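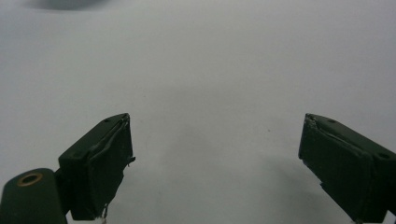
**odow_kev** – 8 Jun 2022
Ok so repainting the hallway and I need to pick a white by tonight. Paint store gave me 8 sample cards and they all look the same to me now. Closest thing to what I want is that pale gray-white up top, smooth, no pattern, nothing going on. Hall is 188 sq ft of wall, no window. Was going to get the Kindix eggshell. Anybody used it?

**marbletop**
Used it in March. Covers fine, but in a hall with no window a gray white goes dingy. Go warmer.

**odow_kev**
Warm whites look yellow to me. Had one in the last place, hated it every single day

**twocoats**
Disagree with marble. Gray whites are fine, it's the bulbs. Change the bulbs first then look at your cards again. Also eggshell in a hallway?? Get satin, you'll be wiping that wall forever. Kids, bags, dog.

**marbletop**
Satin shows every dent. My hall is from the 50s, walls like a golf ball. No thanks. And I did change the bulbs, still dingy.

> Get satin, you'll be wiping that wall forever

Eggshell wipes ok if you let it cure a few weeks – most people scrub it too soon.

**julow245**
Julow matte scrubbable, done. Costs more. Two coats over primer, dont skip the primer if theres old gloss on there

**odow_kev**
There is old gloss. Ugh. So sand and then prime?

**julow245**
Light sand, wipe down, prime. 200 grit is plenty

**twocoats**
Still say satin lol

**odow_kev**
Going eggshell, gray white, new bulbs. Picking it up after work, will post when the frist coat is on.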